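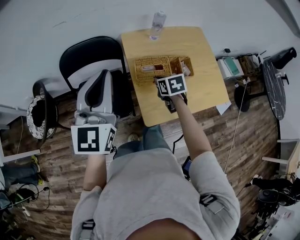
Irena Dudek had bought the basket in April, on the market behind the station in Ernbridge. The man wanted 14 for it and she paid 11, and the whole way home on the bus she was thinking that she should have paid the 14. It was a long basket, woven, the color of weak tea. One part had a cover with a hole in it for tissues. The rest was divided into small open compartments, and she did not yet know what they were for.

"For pens," said her brother-in-law Damian.

"I have a cup for pens."

"For the remote control."

"I have no television in that room, Damian."

He sat down on the black folding chair, with his coat still on, and looked at the basket like a man who looks at somebody else's dog. He had come to help her put the room in order before Sunday. On Sunday Maysoun Azar would come from the city to see it, and if she liked it she would rent it from the first of the month. It was the room where Irena's mother had lived for two years. There was not much left in it now. The table, the chair, a lamp which was in the hall at the moment because of the painting.

Irena put the basket on the table, close to the wall. Then she moved it to the middle. She pushed a packet of tissues under the cover and pulled the first one up through the hole, and it came out too far, so she pushed it back with one finger.

"It looks like the dentist," Damian said.

"The dentist has a nice waiting room."

She went to the kitchen and came back with the small packets of sugar her mother used to take from cafés. There had been a whole drawer of them. Her mother had never put sugar in anything, but she had lived in a time when there was none, and she could not leave a packet on a saucer. Most of them came from the Dobos, where the two of them went on her mother's birthday and also on days that they called her birthday. Irena had thrown away nearly all. A handful she had kept, and now she let them fall into the last compartment on the right.

Damian watched this and said nothing for a while. Then he asked if he could have some water.

She gave him a bottle and he drank half of it and left it standing at the back of the table, where he always left things.

"What do you ask for the room?" he said.

"I did not decide. Cor Hoekstra upstairs takes 2000 for three months, but he has a balcony."

"He has a balcony full of bicycles."

"It is still a balcony."

They cleaned the window together, he from the top and she from the bottom, because of his height and her back. He told her about his work at Cukatex, where they were changing all the shelves again, and she told him about the woman, Maysoun, who had a low voice on the telephone and had asked only one question. She had not asked about the heating or the bus. She wanted to know if the table would stay in the room.

"And what did you say?"

"I said yes. I said it right away, and afterwards I had to sit down."

Her mother had eaten at this table, and written her letters at it, and in the last winter she had only put her hands on it, flat, as if it was a warm animal. Irena rubbed it now with a cloth, around the basket. There was a rental contract from the internet lying there too, one sheet, and the draft from the window kept pushing it toward the corner. She put it straight. A minute later it was hanging over the floor again.

"Leave it," Damian said. He had finally taken off his coat.

He reached into the basket and took out one packet of sugar, turned it over and read the back, then the front.

"This one is from my wedding," he said.

"It can't be."

"It is. Look."

She looked. It was very pale, but she could read it. He held it a little longer than was necessary, and Irena waited to see which pocket he would choose. But he laid it back with the others, and covered it with another one.

"She will drink tea," he said, "this Maysoun. With that voice. You should tell her she can use them."

"I will tell her she can use them," said Irena, and went to the hall to get the lamp.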